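Femthorpe returns depot weighs up the price of a second pair of hands

Gidero, the shoe and homeware returns firm that employs 94 people on the edge of Femthorpe, has got as far as the spreadsheet stage of buying robots. It is a long stage. The budget sheet is on its fourth version, and the line marked "sundries" has overtaken the line marked "training".

Trekora, which is quoting for the work, has priced a two-armed unit with jointed hands on a monthly lease. Spare fingers are extra. So is the table.

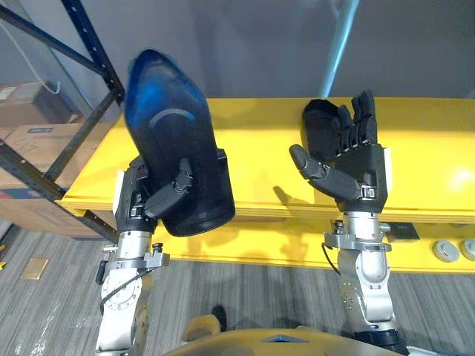
Anas Awad would sooner the firm bought one arm outright and spent the rest on the loading bay door, which has been asking for money since August and has never once needed a software licence.

The finance team has pencilled in 200 hours of setting up, to be paid for whether or not anything gets sorted at the end of them. Service visits come to £2,876 a year, with a further £315 each time someone rings after five in the afternoon. Managers have been reminded that most of the depot's problems begin after five in the afternoon.

A rival bid from Benavides is cheaper by the month and dearer by the gripper pad. Both firms list pads as consumables, alongside printer ink and the good biscuits.

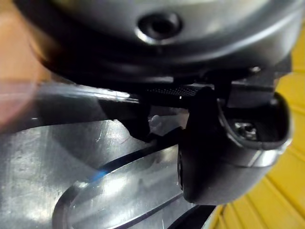 Words: Leilani Nguyen-Tran
Business desk, Femthorpe

Gidero wants a decision before the next stocktake. Both quotes run out before then, and Trekora has offered to extend its own for a small fee.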